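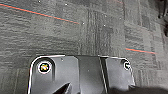

1/18
Rikden is publishing this thread as its account of the arm fault at the Clendholm site in February. Work with the mobile units was stopped the same afternoon. No one was hurt. Staff, partner groups and the building's other tenants have asked what happened, and all of them will find the same account here.

2/18
In short: a mobile unit made a protective stop near the shelving. The arm should have held its position. It sank slowly, with the gripper still closed, until an operator supported it by hand and the unit was powered down.

3/18
The arm came down 35 millimeters between the stop and the moment the operator took hold of it. That figure comes from the joint log. The operator's own estimate, written down before the log was read, was larger. Both are in the report.

4/18
The task was a routine one. The unit drives up to a wire shelf, picks up a household item or a package, moves it to another position and backs away. The arm works close to shelf edges and wires for most of the task, so any unplanned movement there is treated as a safety matter regardless of the distance.

5/18
The stop itself was correct. The unit registered more side force at the gripper than the limit allows and halted. The item being carried had a recorded weight of 700 grams, well inside what the arm is permitted to lift. Overloading was considered early and ruled out.

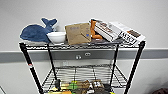 Posted by Saimi Kokkonen, Equipment Safety, for Rikden

6/18
Several readers have asked about the items used. The shelves are stocked with a mix of soft toys, bowls, cardboard and printed boxes. Soft and hard items are mixed on purpose. A box that leans or overhangs its shelf is a normal condition for this task and was not a factor in the fault.

7/18
The cause was in the shoulder joint. When the unit stops, drive power to that joint is reduced and a brake takes over. On this unit the brake was engaging late and with less holding force than specified. For a short time neither the motor nor the brake was carrying the full weight of the arm.

8/18
The brake assembly is a Pesonen part, fitted by our own workshop during a repair. We have found no defect in the part as supplied. The gap between the brake plate and its seat was set too wide when it was installed. The error is ours.

9/18
The repair checklist called for a holding test after installation. The test was done and it passed. It was done with the arm folded, where the shoulder carries very little load. The checklist did not say which position to use, and the technician followed it as written.

10/18
There was an earlier sign. The unit had completed 483 picks after the repair, and the joint log shows small movements after a number of its ordinary stops. Each one was below the alert threshold. The log was being saved but was not reviewed between sessions.

11/18
We have also looked at the operator's response. Supporting the arm by hand is understandable and it probably prevented the gripper from catching on the shelf. It is also against site procedure. Operators must press the emergency stop, step back and let the arm come down, even if an item or a shelf is damaged.

12/18
The operator has not been disciplined and will not be. The procedure was on a sheet at the control desk and had not been practiced in a session. We regard that as a training gap, and the responsibility for training rests with Rikden.
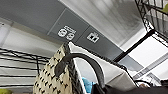 Wrist view, angled up past a patterned fabric bag toward the shelving and ceiling.

13/18
On bags and other items with handles: these have been withdrawn from the task for now. A loop can stay hooked over a finger or a wire after the gripper opens, and a sinking arm would then pull on the shelf. We have no record of this happening. It was raised by Mawuli Abubakari during the review and we agreed with him.

14/18
The following changes are already in force at Clendholm.
Holding tests are done with the arm fully extended and a test weight in the gripper.
A second technician signs for any brake work.
The joint log is read before a unit is released for the next session.
The alert threshold for movement after a stop has been lowered.

15/18
The shoulder brakes on the other units have been checked against the corrected test. All of them held. The unit involved has had its brake gap reset and has passed the same test, but it remains tagged out until the full report is signed.

16/18
One item is still open. Flanum, our control software, reported the arm as "holding" throughout the fault. It reports the command sent to the brake and does not compare it with the joint position. A change is being tested so that the status will read "not holding" when the joint moves after a stop. We will not give a release date until testing is finished.

17/18
We were slow to inform the people who share the floor. The first notice went out 35 minutes after the unit was powered down, and it said only that a session had ended early. That wording was inadequate. Future notices will state that a fault has occurred, whether anyone was hurt, and which area is closed.

18/18
The full report, including the joint log and both versions of the checklist, can be requested from the site office. Groups using the same brake assembly are asked to check their own installation test, in particular the arm position it specifies.

Added after posting: two replies ask whether the camera recordings from the session will be released. They will be made available to the partner groups on request. They will not be posted publicly, as the operator's voice can be heard on them.

Added after posting: to the question about post 9, the technician's name does not appear in the report and we ask that people not try to identify anyone involved. Corrections to the facts in this thread may be sent to Equipment Safety and will be added here.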